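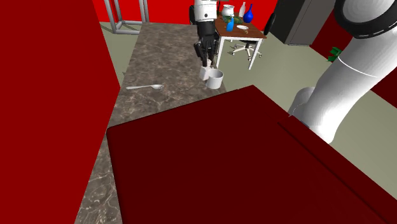 Drying and storing a waterproof bag

Rinse the bag in cold tap water after any trip near salt or mud. Turn it inside out and hang it by the base, out of direct sun, until the seams are dry.

Clean the closure strip with a soft brush and mild soap. Do not use solvent – it lifts the coating. Small holes can be patched from the inside: cut the patch 2 inches wider than the hole, round the corners, press flat and leave overnight.

Store the bag unrolled. A fold kept in the same place all winter will crack there first. Test in April by trapping air inside and squeezing under water.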